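Why Our Arm Kept Stopping: Final Report on the Hakala Lid Project
Daltcombe Technical College, Robotics Option, second-year project

1. What we set out to do

When we signed up for this project we thought we had picked the easy one. The job was to get a robot arm to lower itself over a round plastic lid, close its gripper on the rim, lift the lid and put it down again in a different spot. We called our control program Hakala, after the street our team met on, and we were (we admit it) already talking about stacking cups by the second week. We never got to the cups. Most of this report is about one fault, how long we took to find it, and what we would like next year's group to know before they start.

2. How the trouble began

The first runs went well enough to make us overconfident. Then, one afternoon in May, the arm went down toward the lid and simply didn't stop where it was supposed to. It pushed into the lid, the lid pushed into the table, and the controller shut everything off with an overload error. No one was hurt and nothing broke, but it made a horrible creak and we all jumped back from the bench! One of us had a hand resting on the table edge at the time, which we wrote up as a near miss the same day.

We did what I think most students would do and blamed our own code. We spent more than a week rewriting the part that works out the height of the lid, and we slowed the last bit of the descent right down. The fault went away for two days, and we celebrated, and then it came back during a demonstration for the Skenilness group, with our instructor standing right there.

3. Going through the logs

After that we decided to stop guessing. The program had been saving a line of data for every attempt since the beginning, and when we finally put the files together there were 3,724 attempts in them. We sorted out the ones that had ended in an overload and found 38. That doesn't sound like many, but it was far too many for a machine that people stand next to.

What they had in common took us an embarrassingly long time to see. In every one of the 38, the sensor reading from the gripper had frozen just before the stop. The number didn't drop to zero, which our program would have caught. It just stayed the same, line after line, as if the arm were hanging happily in the air, so the program kept telling it to go lower.

4. The cause

Once we knew to look at the sensor we had a good idea where to look next. The wire from the sensor board has to travel with the arm, and when the wrist turned far enough one way it pulled on the connector. The connection was lost for a moment, and our program, which we had written to be forgiving of small gaps, filled the gap with the last good number. So there were really two faults, one in the wiring and one in our thinking, and either one alone would have been fairly harmless. 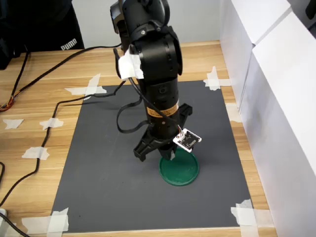 We tested the idea by repeating the same wrist turn 200 times with the arm held well up out of the way. With the wire tight we could bring the fault on almost whenever we liked. With a longer loop of slack we didn't get it once, and that was a very good Sunday.

5. What we changed

The wire now has more slack at the wrist. In the program, any reading that stays exactly the same for too long counts as a lost sensor, and the arm stops and waits for a person to clear it. We also set a lowest height that it can't go below whatever the sensor says. We should have had that from the first day, and the Drurwood safety sheet we were given at the start does tell you to set one.

With all of this in place we ran 100 more attempts at the full task. There were no overloads, and three stops for a lost sensor, all of which cleared with a restart. We still don't know what caused those three, and we would start there if we had another month.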